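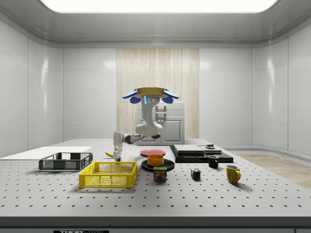 *The tabletop setup in the simulator, banana within reach.*

## Questions I keep getting about the Stolia examples

**Is any of this real?**
The room in the picture is rendered, yes! I gather the simulated examples at Stolia, and Neusa Fagundes runs the training on them.

**What counts as one example?**
One instruction, one attempt, start to finish. "Put the banana in the yellow basket" is a classic. I steer the arm from my desk and the software logs the joints, the gripper and the camera views together.

**How many do you have?**
364 that I'd keep. We want 1000 before Neusa starts the next training run, so ask me again in January.

**Do you throw out the bad ones?**
Not all of them. If I miss a grasp and recover, it stays (those are gold, she says). If I drop the thing and give up, it goes in a separate folder called Noton - long story.

**Why so much clutter on the table?**
The system has to pick out the right thing. With two baskets and two mugs up there, "the yellow mug" has to mean something.

**Do you move things between takes?**
Every time. I shuffle the layout, and after 9 takes I swap the instruction too.

**Can I help?**
Please do! Solange Peixoto sets up accounts. Plan on 6 practice runs first, and don't start with the mug handles.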